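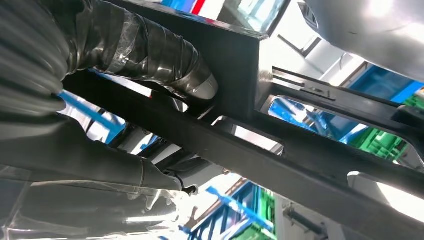
Unit 3: What the Robot Really Costs

Welcome back, everybody. Today's handout goes with the Lougher worksheet, so keep the two side by side if you can -- the line numbers match.

When Lamisi Ankrah drew up her first budget for a part-handling cell at Durnside, she started the way most of us do, with the arm and the hand, and she gave the rest one line called "other." By November that line had grown to 11 separate purchase orders. Please don't let yours do that! Give every one of these its own row:

Cables, conduit and the wrapping that protects them
Tables and fixtures
Racks and crates for parts waiting their turn
Spare fingers and connectors

Take the bench. A plain one in our worksheet is $725, and a fixture to go on it is $900, and you may well want a second fixture once the part changes.
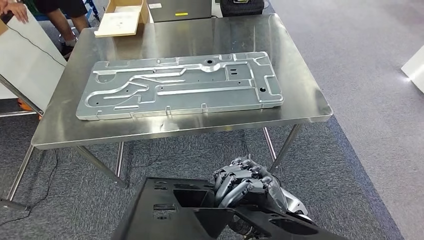

Then there is floor space, which people tend to leave out because no supplier sends a bill for it. Walk the area with a tape measure before you ask for quotes, and leave room for a person to stand and work beside the table.

For next time, fill in rows 1 to 11 and trade sheets with a neighbor. Rima Hourani has spare copies if yours has wandered off.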